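Preguntas frecuentes sobre los cortes de agua en Grandthorpe

¿Qué pasó?
Una tubería cedió en el barrio de Lullow a finales de mayo y dejó sin suministro a 349 viviendas. El ayuntamiento lo llamó "incidencia menor"; los vecinos usaron otras palabras.

¿Ya hay agua?
En casi todas partes. Quedan 2 calles pendientes, las mismas de la otra vez. 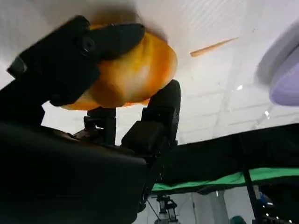 Objeto naranja entre dedos negros, visto desde abajo.

¿Quién lleva las obras?
Foven, con permiso municipal y una paciencia envidiable para los plazos.

¿Puedo reclamar?
Sí, con el formulario 133. Si vive en un bajo, es el 134, que pregunta lo mismo en otro orden.

¿Dónde se entrega?
En la oficina de la calle Dimaculangan, solo por la mañana. Lleve el último recibo y algo para leer.

Actualizado el 1 jun 2022.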